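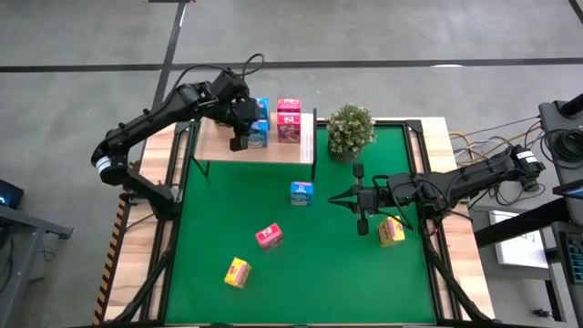 The manager of the Nidthorpe branch of Urnum would like me to believe that smaller cartons are good for shoppers. "People asked for them," she says. Which people? She mentions a survey of 219 customers, then admits she hasn't read the questions.

We meet in the shop café at 3, when it's quiet. A box of Honis tea used to hold 80 bags and now holds 65. The price hasn't moved. I ask whether that counts as a price rise.

"I wouldn't call it that," she says. "It's a different product."

It has the same name, I point out, and much the same box.

"The lid is new."

She has worked in groceries for 20 years and is good company, even when she's dodging. Would she buy the tea herself? There is a long pause over the scones. "I get mine at the market," she says. "Always have."

The new packs reach the other branches in August.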